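Can the machine close the box already?

My friend Slavica Vukadinović asked me on Wednesday if a robot can tidy her kitchen. I said not yet. Two fingers can hold a cup, but a kitchen has 200 different things in it.

Where we tried it 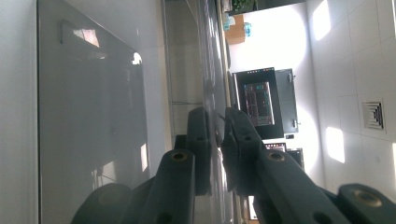
A small chore

I chose packing, with a clear plastic box. In my notebook are 40 tries and 31 good ones. For a shop floor it is too few, I think.

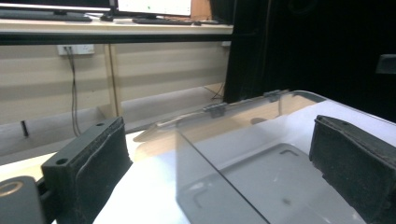 The clear box between the two padded fingers.

Next I want to try with spoons.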